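Moisture Loss in Stored Seed Packets: Final Report

3. Materials and Method

Seed was bought in one lot from Bidero and divided by mass into paper packets, each sealed with a single fold. Three storage conditions were compared: an open shelf, a closed plastic box, and a closed plastic box with silica gel. All conditions shared one room in the Vultwood building, where the heating runs on a fixed schedule from December onward. Packets were weighed every week for 13 weeks on the same balance. The final weighing took place on Sat 23 March.
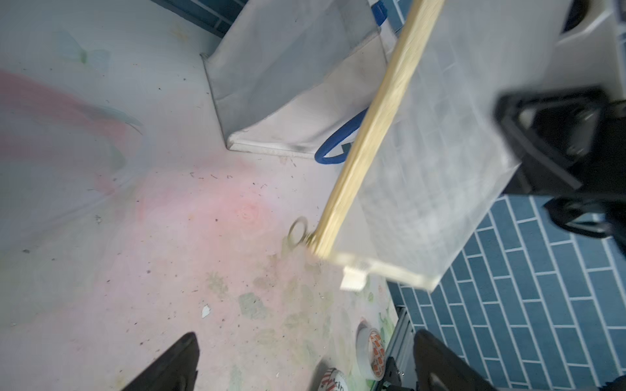
Each packet was returned to its original position after weighing. Time outside storage was kept under 3 minutes, as the paper itself takes up water from room air and adds to the reading. Empty packets were weighed alongside the filled ones, and their mean change was subtracted from all results.

The silica gel was dried in an oven before use and was not replaced during the test. This follows the Tefera storage guide, although the guide assumes glass jars with rubber seals — a tighter closure than the one used in this project.

4. Results

Open-shelf packets lost mass until the fourth week and then followed the room humidity, with small gains on wet days. Packets in the plain box showed the same trend with a delay of two weeks. Packets stored with silica gel lost mass steadily and leveled off in week nine.

Germination was tested on 600 seeds, divided equally among the conditions, using damp paper at room temperature. The silica gel group had the highest rate. The difference between the other two groups was too small to separate from normal variation.

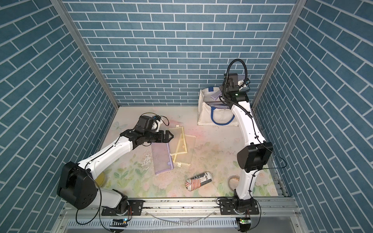 5. Sources of Error

The humidity logger, a Zatow unit, stopped recording for two days in week six. Values for that period were filled in by linear interpolation. The balance was checked against a reference mass only at the start and end of the test, so drift between those dates cannot be ruled out — the two checks did agree to the last digit.

Seed age is also uncertain. The lot number, 1718, does not give a harvest date, and the supplier's label lists only the year of packing. Repeating the test with seed of known harvest date would remove this problem.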